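Rolcombe Carpet Recovery Service Expands to 11 More Towns

ROLCOMBE, March. Karnell, the flooring supplier based in Rolcombe, will extend its carpet recovery service to 11 more towns beginning in April. The service collects used carpet tile from offices, schools and clinics, sorts it, and returns usable tile to the market at a reduced price.

The expansion follows a trial year in which Karnell collected used tile from 36 buildings in Rolcombe and neighboring Wako. Until the trial, most tile removed during renovations in the two towns was sent to the county landfill, including tile from rooms that had seen very little foot traffic.

"A lot of carpet gets pulled up because a tenant moves out or the colors change," said Shagufta Awan, director of operations at Karnell. "The tile under a row of filing cabinets can be close to new. We wanted a way to get it to someone who could use it."

Building owners who sign up for the service receive stackable bins before work begins. Contractors lift the tile, place it face to face in the bins, and call for a pickup when the bins are full. Karnell does not charge for pickup on orders of 20 bins or more. Smaller jobs pay a flat delivery fee, which is credited toward any later purchase of new or recovered flooring.

At the Wako warehouse, tile is vacuumed, checked for backing damage and graded by hand. First-grade tile is boxed by color and pattern. Second-grade tile, which may show fading or light wear, is sold in mixed lots. Tile that cannot be laid again is sent to a processor that separates the face fiber from the backing. 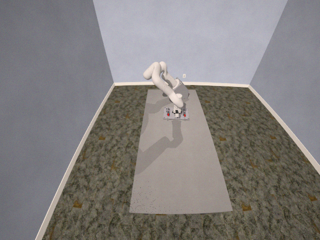 Mixed lots have sold faster than Karnell expected. Buyers have included daycare centers, houses of worship, small workshops and a community theater that needed to quiet its rehearsal room. Mottled and flecked patterns are the easiest to place, according to warehouse manager Tekle Gebretsadik, as tiles from different production runs can be laid side by side without an obvious change in shade.

"Solid colors are harder," Gebretsadik said. "If a customer wants one even gray across a whole floor, we need all of it to come from the same building. With a green and gray fleck we have a lot more room to work."

The Sendum Adult Learning Center was among the first buyers. The center replaced the floors in its classrooms and front office last summer with recovered tile and purchased extra boxes for future repairs.

"Our old carpet was glued down and had been patched with tape in the doorways," said Chaltu Workneh, the center's facilities coordinator. "Now if someone spills paint, we lift one square and put another one down. The work was finished before fall classes started, and we stayed under budget."

Karnell will hire additional graders and drivers for the expanded service. Applicants do not need flooring experience, and training will be given at the Wako warehouse. Pickup routes for the new towns will be scheduled by area, with school buildings given priority during the summer break.

The company will also begin offering a short installation class for maintenance staff. The class covers subfloor preparation, layout, cutting around door frames and columns, and the use of releasable adhesive. It will be taught by Siamak Bakhtiari, who has installed commercial flooring for Karnell since the company opened its contract division.

Recovered tile can be viewed by appointment at the Wako warehouse. Samples are available at the Karnell showroom in Rolcombe during regular business hours. Stock changes weekly, and buyers with large floors are advised to reserve tile before setting an installation date.

Media contact:
Yanti Rondonuwu
Communications, Karnell
Rolcombe office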